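**Matt or eggshell next to white trim?**

**nutbridge_dan**
Doing the hallway this month. Walls are going white and I've got a tin of Mullalex matt left from the bedroom. The trim is white as well. Will it look odd with two whites side by side, or should I put the same paint over everything and be done with it?

**kestrel70**
Same colour on both is fine but don't use wall matt on trim. It marks as soon as a bag or a shoe touches it. Get a proper satin for the woodwork.

**Myung-ja Ok**
I'd keep them different. We did ours in October and left the trim a brighter white than the wall.
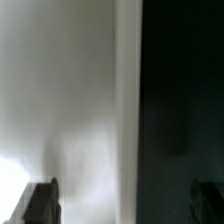

Matt shows less than you'd think if the walls have been filled and sanded properly. I gave mine two coats with a short pile roller and cut in with a small brush. The trim is the cleaner white of the two and the wall goes a bit grey away from the light, so you can tell them apart without a strong colour anywhere. Next to something very dark the trim edge needs to be crisp, so take your time there.

**kestrel70**
Looks tidy. I'd still have gone closer on the two whites. A bluish wall feels cold to me in a hallway.

**Myung-ja Ok**
It changes with the light. In the evening with the lamp on it's much warmer. I wouldn't want cream.

**toltora_fan**
Disagree with both of you, eggshell on the walls. You can wipe it. We had matt at the last place and I was touching it up every few months.

**kestrel70**
Eggshell shows every dent if the light comes in from the side.

**nutbridge_dan**
Thanks all. I'll use up the matt on the walls and buy a small satin for the trim. Does it need masking tape or can I do the edge freehand?

**Myung-ja Ok**
Tape, and pull it off before the paint is fully dry.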